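Which Language Comes to Supper? Second Languages in the Homes of Nellgate

A project report by Bianka Szabó
Language and Community course, Flundthorpe College
May 10, 2026

Why I picked this subject

My grandmother speaks to me in Hungarian and I answer her in English. I didn't notice that this was strange until a friend from class came over for lunch, listened to the two of us going back and forth for an hour, and asked me on the walk home whether I was being rude on purpose. I was not! It is simply how we have always talked. She says "Are you hungry?" in her language, I say "Starving" in mine, and the soup arrives either way. But the question stayed with me all through the winter, and when the time came to propose a project I already knew I wanted to find out how other families manage it.

I live in Nellgate, on the east side of Flundthorpe, where you can hear a lot of languages between the bus stop and the bakery (Erdős, on the corner, which sells the best poppy seed roll in town, and I will take no arguments on that). Most of what I had read for class was about language in schools, with tests and reading levels and so on. I wanted to look at the hours after school, when everyone is tired and no one is being graded, and people speak whatever falls out of their mouths.

My question was a plain one. In homes where there is more than one language, who speaks which one to whom, and when does it change?

How I found the families

I printed 500 flyers and left them in the places you would expect: the library, the laundromat, the health center, the bakery. I also wrote a short note for the newsletter of the Saturday language school, which my mother proofread twice. In the end the flyers brought in hardly anybody, and almost all the families came by word of mouth, one aunt telling another. If I did this again I would save the paper and just drink more coffee with people's aunts.

Seven families took part. Between them they spoke Hungarian, Portuguese, Tamil, Polish and Somali along with English, and one household had three languages going most evenings. The children ranged from a toddler just starting to put words together up to a boy finishing high school. I have left all the families' names out of this report, as I promised them, and where a story would give somebody away I have changed a small detail or two.

What I asked them to do

Each family kept a notebook in the room where they spent most of the evening. For two weeks they wrote down the moments when somebody switched languages: who was talking, who was listening, what it was about, and any words they could remember. I told them not to worry about catching everything. I also visited each home once and recorded a stretch of ordinary talk with permission from every adult there, and I used a program called Cisura to chop the recordings into short pieces so I could label them by language.

Cisura was a mixed blessing. It is quick with long pauses and hopeless when three children are shouting over each other, and I spent many nights fixing its cuts by hand with my headphones on while my roommate slept. I did get faster, but I would warn anyone starting out to leave a great deal more time for this than seems sensible.

The notebooks gave me 627 entries that I could use. Some were a single line ("Dad, Polish, swearing at the oven"). Others ran to a full page, especially from one mother who told me she had always meant to keep a diary and this had finally made her do it.

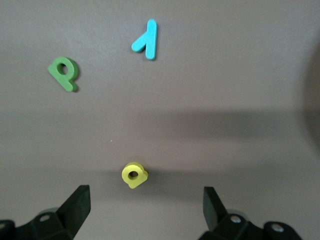 What the parents hoped for

Before the notebooks started I sat down with the parents and asked what they wanted for their children. Every one of them wanted the home language to last. What they meant by lasting was quite different from house to house, though, and I think this is something I would have missed if I had only sent out a survey. One father wanted his daughters to be able to read the newspaper. Another said he would be perfectly happy if they could talk to their cousins on the phone without handing it back to him after a minute. A grandmother who lived with one of the families wanted her prayers understood, and she didn't much mind about the rest.

Reading and writing came up again and again, usually with a sigh. Speaking can be squeezed in while you are doing something else, but reading has to be sat down for, and the children have already been sitting down all day. Several parents had bought storybooks from abroad at great expense and found them too hard, or too old-fashioned, or just not as funny as the ones from the school library. The Tamil-speaking family had the extra work of a whole different script, and the mother said that she felt like a teacher and a mother by turns and that her son much preferred the mother.

The Saturday school helps, but it asks a lot. Two of the families had stopped going because it ran into soccer practice. They both told me this in a lowered voice, as if I might report them.

What the notebooks showed

The first pattern was one I recognized right away from my own kitchen. In most of the homes the adults spoke the home language to the children and the children answered in English. There is a good deal of writing on this in our course reader, where it is treated as a step on the road to losing the language. I understand why, and the older children in my group did speak less of it than the younger ones. Still, I want to be careful here. Those children understood jokes. They understood gossip they weren't meant to hear. One girl who "didn't speak any Portuguese," according to herself, corrected her brother's Portuguese on my recording, and then looked very annoyed with me for smiling.

The second pattern had to do with brothers and sisters. Between themselves they used English almost all the time, and the oldest child seemed to set the rule. In the families with only one child the home language held on more strongly, and I suspect that is partly a matter of having no one to whisper with.

The third was the subject of the talk. School was discussed in English everywhere, even by parents who found English tiring, as the words for it had all come home in English in the first place. Nobody had a Somali word for "permission slip" and nobody felt they needed one. Scolding was mixed. Comforting was hardly mixed at all: when a child was hurt or sick or frightened, the adults went to their first language, and quite often the child did too.

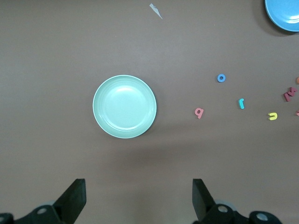 Meals were where I found the most back and forth, and I could have written the whole report on them. Food words stayed in the home language for everybody, down to the smallest child. So did the little polite things people say before eating and the teasing about who takes too much. In the household with three languages, the father told me that the meal began in his language, moved to his wife's as the talk turned to her relatives, and finished in English when the children took over. I checked this against the notebook and he was right on most evenings, though on Fridays they watched television and everything was in English from the start.

Visitors changed things as well. A grandparent at the table pulled the children toward the home language, sometimes only for a few words, and a school friend pulled the whole family the other way. One mother wrote that she had asked her son to pass the salt in Polish with his friend sitting there, and he had passed it without a word and turned pink.

Problems with the project

Seven families is a small group, and they are all people who care enough about the subject to keep a notebook for a stranger. Families who have let a language go, and are comfortable with that, are missing completely, and I would have liked to hear from them. The notebooks also changed what they were supposed to record. Three parents admitted that they spoke more of the home language with the notebook lying there, which is lovely for their children and rather less so for my results.

I also have to mention that I understand only two of the languages involved. For the others I relied on the families to help me label the recordings, and they were generous about it, but an aunt explaining a joke will sometimes explain it more kindly than it was told.

What I would like to do next

I would love to go back to the same homes in a few years and see what has happened to the younger children, particularly the toddler, who at the moment mixes everything with great confidence. A smaller project could follow only the siblings. I would also like to talk to the Saturday school about lending out easier books, because so many parents raised it and it seems like something that could be started with one shelf.

Thanks

Thank you to the families, who fed me every single time I visited, and to my classmates, who read the first draft and told me it was too long (it was, and it may still be). Thank you to the Erdős bakery for the window space. And thank you to my grandmother, who has read none of this but asks me every evening how the writing is going. I have started answering her in Hungarian when I can, slowly and with a lot of mistakes, and she corrects my endings.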